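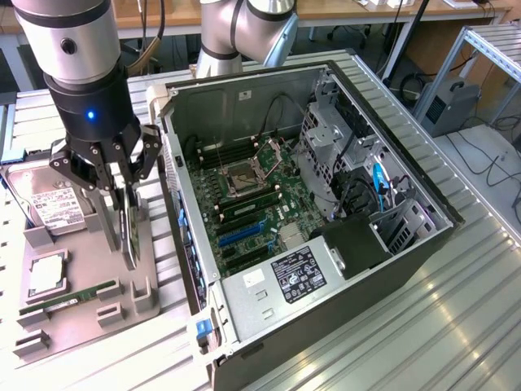 About Sevano

Sevano looks after a single robot cell in Flondberg. We call it the Wonlow cell, after the street our first shop was on. It works on desktop computers, handling expansion cards, memory, processors and drives, and our job is to keep it set up properly and repair it when it needs it.

The cell has two arms, which share a work surface made of ribbed aluminum profile. We picked profile so that a fixture can be bolted down almost anywhere and moved later. The computer case goes on its side with the panel off, and the gray parts tray goes next to it. We locate the tray first and then the case. Once both are tight, we teach the pick points again, starting with the tray.

Our shop takes up a little more than 900 square feet on the ground floor of the Ong building. Half of it is the cell and the other half is benches, spare parts and a small print room where we make our own trays.
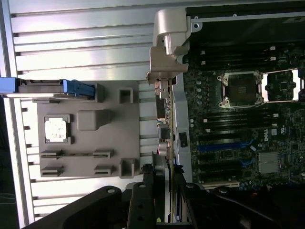
Finger alignment takes up more of our time than anything else. If the two fingers close unevenly, the part tips a little as it is gripped, and a small tip at the fingers is a large one at the far end of the part. We check it with a thin card held edge-on, like the green one between the fingers here, because a long narrow board makes a lean easy to see. If it leans, we loosen the fingertip bolts, square the fingers against a block, and tighten them again in the same order every time. Then we repeat the grip on a scrap card before going back to a good board.

The gripper gets a full service every 400 hours. We take the linkages off, clean the pivots, replace any worn pins and check every bolt for torque. Bolts that have been removed twice go in the scrap tin. A service takes most of a Thursday, and the cell stays down until the grip check has been signed.

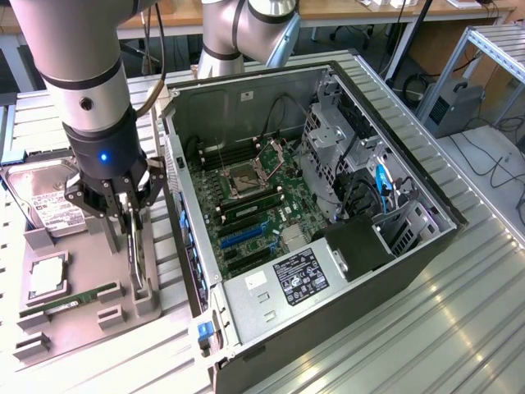
Sheena Yule would put cables ahead of fingers. She says most of the faults she has traced on the Wonlow cell began with a cable that was tied too tight at the elbow, and that she would like every new person here to spend a week on cable routing before touching a program. We have since added a cable check to the morning list. It covers both arms through their full reach, at slow speed, with one person watching and one on the stop button.
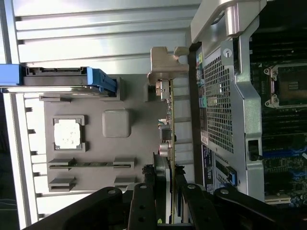 Senga Purves
Cell Technician, Sevano

I do the morning list at 7:30 and write up the log before I leave. Every change goes in it, including the small ones, such as a shim under a tray or a new offset on one slot. When a tray is reprinted, I measure the slots before it goes on the table and write the numbers on the underside in paint pen. Old trays stay on the shelf until the new one has run for a month.

If you want to see the cell or ask about setting up one of your own, ring the bell at the side door of the Ong building. Mornings are better, after the checks are done.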